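### 3.2 Why the middle overs go quiet

I came to this question as a fan first. Anyone who has sat through a one-day innings knows the feeling: the opening pair goes off like a firework, the last ten overs are a riot, and in between everybody goes for tea. My co-author Sota Kamata kept telling me the quiet stretch was a captain's choice. I thought it was the batters getting nervous after a wicket. So we went and scored it, ball by ball, over 23 club matches in the Laltine League, and we argued the whole way through (mostly about what counts as a "risky" shot).

We ended up calling a shot risky if it was hit in the air in front of square, or if the batter left the crease to play it. That leaves out the reverse sweep, which Sota still complains about. Fair enough! But it gave us more than 1000 deliveries we both scored the same way on the first try, and I wasn't going to start over for one stroke.

What we saw after a wicket surprised me. The new batter does slow down, for about an over or so, and then goes back to normal. It's the partner, the one already set, who shuts up shop. In the Vomlow games the set batter played hardly any risky shots for the next 7 overs, even when the required rate was climbing and the field was wide open for singles. One of them told me later he was "minding the kid," and I think that phrase explains a lot of what follows in Section 4.
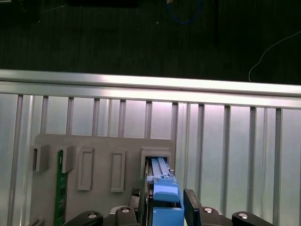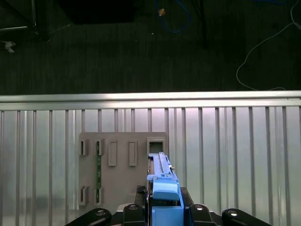 **Figure 3.** Ribbed metal paneling under a rail, with dark carpet beyond; blue cable in the first view, a gray board on the panel in the second.

The captains' side of the story is harder to pin down. Nishimura, the strongest team in our set, spread the field early in nearly every match and just waited. Their spinners got wickets that way, but they also got them with the field up, so I don't want to lean on it too much. Sota does, and he gets his say in the discussion.

We also tried splitting the innings by score. Batters past 60 were no braver than batters on 20, at least until the final overs, and that held for every side except Lustico, whose number four seems to play the same way whatever the scoreboard says. I left him in the averages. Taking him out makes the dip after a wicket a bit deeper and doesn't change its length, so the tables in the next section use all the batters we scored.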